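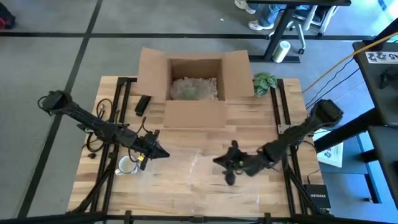

Packing up the desk

251 shares

Sunday was for boxing up the small stuff before the move to Pilwood. The mug, the stapler and the little variegated plant were still out on the table late in the morning, next to an open box with foam peanuts in the bottom. I like to fill the bottom first and wrap things one at a time after that. Mateja Karagiannis says I use too much filler. She may be right – I bought a 30 foot roll of bubble wrap for one desk. 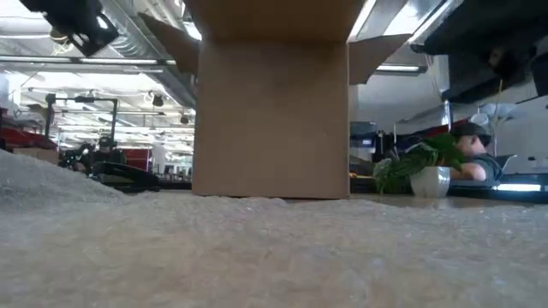 Mugs go in on their sides, with a sheet of wrap stuffed inside. The stapler gets taped shut first. The plant won't be going in with the rest. It rides up front with me, and I'll water it the night before.

Next up is the bookshelf, which needs smaller boxes.

16 comments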